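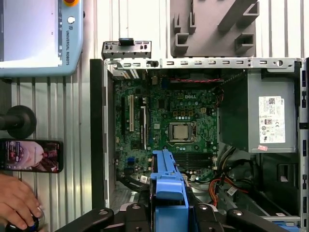 What the Witnesses Said: Reading the Old Norero Court Books

July 30, 2022

The woman who leads the Trullatum transcription project has spent five years with the trial records of one small county court. She'd happily take on five more.

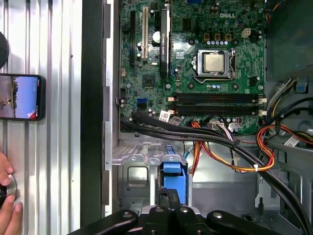 Dana Wexcombe

The first thing she wants to talk about is a cow. It was brown, it had a notch in one ear, and in the winter of 1811 it took up two full days of the Norero court's time.

"Eleven people swore to that ear," she says. "Eleven! One man says the notch was cut with a knife, another says a dog did it, and the clerk just keeps writing it all down. You can feel his hand getting tired."

Trullatum is the name the project gave to its edition of the Norero court books, which cover theft, trespass, debt, slander and two murders. There are 3,405 pages in the set, and every one of them is being read and typed out in full. So far 532 cases are finished. The hope is to have the rest ready for readers by next February, although she laughs when she says the month out loud.

I asked what makes these books so good, when plenty of courts kept records.

"The questions," she says right away. "A lot of clerks only wrote the answers, smoothed into one long statement. Our man put down both sides. So you get the lawyer asking something sly, and the witness seeing what he's up to and going very, very quiet. 'I cannot say.' 'I do not recall.' I love those pages. Somebody is thinking hard in them."

Her favorite exchange comes from a slander case between two millers on the Plindosow, the river that runs below the town. A servant girl was asked whether she had heard her master call his neighbor a thief. She replied that she had heard him say it so often that she no longer listened. "And the lawyer sits down! No more questions. What could he ask after that?"

Part of the set was missing for years. Four volumes turned up in the Kasten papers, a family collection that came to the county library in a mix of trunks and hat boxes, and they filled the gap between 1819 and 1823. She drove over the same afternoon she got the call.

"I had to sit on my hands in the reading room. We knew from the fee lists that there was a big poaching trial in 1820, around 600 lines of testimony going by what the clerk charged. We had the verdict and the bill for candles. Then I opened the second volume and there was the gamekeeper, talking."

He talks well, too. He is asked how he knew the accused in the dark and says he knew him by his cough — then he does the cough for the jury. The clerk wrote "here he coughed" in the margin.

Spelling is left as it stands in the edition, crossings-out and all. She feels strongly about this. Witnesses corrected themselves, and so did the clerk, and a struck-out word can change what you think of an answer. Abbreviations are spelled out in brackets, and there is a short list of legal terms at the back for people who have never met a "true bill" before.

Does she ever decide a jury got it wrong?

"Oh, all the time. I was furious for a week over a stolen shawl." She still thinks the sister took it.

She is partway through the 1822 book now, in the middle of a quarrel over a well, with six witnesses still to come.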